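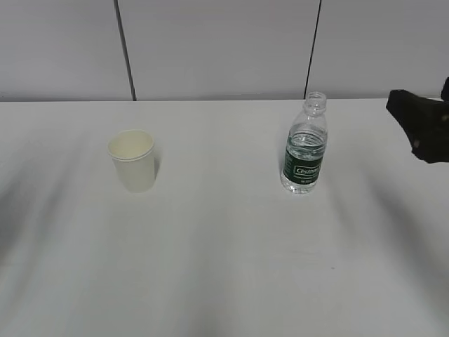
Figure 1. Paper cup, open Cestbon bottle and gripper at the drinks bench, Drorno staff lounge.

Who Pours the Water? Automating a Small Job at Drorno
Yen-ting Yuen
Work and Technology, final project report
Submitted 09/09/2026

1. Background

Drorno runs a customer service centre with 80 people on the phones. Between calls they have short breaks, and for years the drinks in the staff lounge were set out by two lounge attendants who also wiped benches, restocked the fridge and kept an eye on the room. Last October the company signed up for a trial of a robot arm, supplied by Zindex and running Dultarell software, that is meant to take a bottle, pour a cup of water and put the bottle back down.

I chose this workplace because the job is so small. Most of the reading for this unit deals with warehouses and car plants, where the case for machines is argued in tonnes and injuries. Pouring a cup of water takes a person a few seconds. I wanted to know what a company thinks it is buying when it automates that, and what the people in the room make of it.

2. What I did

I spent four mornings in the lounge, spoke with both attendants and with nine phone staff, and read the trial proposal that management gave me. I also interviewed Maysoun Nimri, the operations lead who approved the trial. Zindex did not reply to my emails. The attendants asked me to leave their names out and I have done so.

3. The claim

The proposal says the arm will "release up to 60 hours of attendant time a month for higher value tasks". It does not say what the tasks are. When I asked Ms. Nimri she mentioned tidying the meeting rooms and helping with parcels, both of which the attendants told me they were doing already. The 60 hours also seems to count the whole of the drinks service, including carrying cartons up from the loading dock, and the arm doesn't carry cartons.

The other claim is consistency. Every cup is supposed to be filled to the same level. None of the phone staff I spoke to had ever had a complaint about the level of their water.

4. The work as it is now

The arm works at one bench against a plain grey partition. Before it can start, an attendant has to put out a paper cup and a bottle with the cap already off, with a clear gap between them and nothing else nearby. The cap is a sore point. The arm was shown opening bottles in the sales presentation, but at Drorno that step was dropped in the second week and handed back to the attendants, who now open bottles in batches at the start of the shift. One of them described her morning as "getting the robot's breakfast ready".

She also has to keep the bench clear. Under the old set-up people left phones, mugs and lunch containers there and worked around each other. Now they are asked to put their things elsewhere, and she is the one who has to ask them. Three of the phone staff said they found this annoying, and two of those three said they were annoyed at her and knew that wasn't fair.

When the arm stops, which it did on three of my four mornings, an attendant presses the reset and moves the cup back to its place. This isn't recorded anywhere. The monthly report sent to management lists cups poured and faults that needed a technician, so a stop that an attendant fixes doesn't show up as a fault at all. In the month I looked at, the report gave 475 cups poured. For a centre of 80 people that is very few, and I think it means most of them are still pouring their own from the fridge across the room. I watched plenty of them do it.

5. What changed for people

Nobody has lost a job. Ms. Nimri was firm about this and I have no reason to doubt her. But one attendant's hours were cut from full time to four days when the trial began, and the proposal lists that under savings. The other has kept her hours and taken on the cap opening, the resets and the bench rules with no change in pay or title.

Both said they talk to the phone staff less. Handing someone a drink used to come with a word or two, and one attendant said that was how she found out who was having a bad day. I can't measure this, and two of the phone staff told me they prefer the quiet.

Reuter, the cleaning contractor for the building, has asked that its night crew not touch the bench, so wiping it down has gone to the attendants too.

6. Limits

Four mornings is not long, and I saw no afternoons. I had one month's figures. My sample of phone staff was whoever was willing to talk to me on a break, and people who dislike the arm may have been more willing.

7. Findings

On what I saw, the arm has taken over the pouring and left nearly everything around it to the attendants, and the figures Drorno uses to judge the trial leave that work out. I would recommend that resets and preparation time be logged for at least one month before the contract is renewed, and that the attendants see the results before management decides. Ms. Nimri said she would consider the first of these.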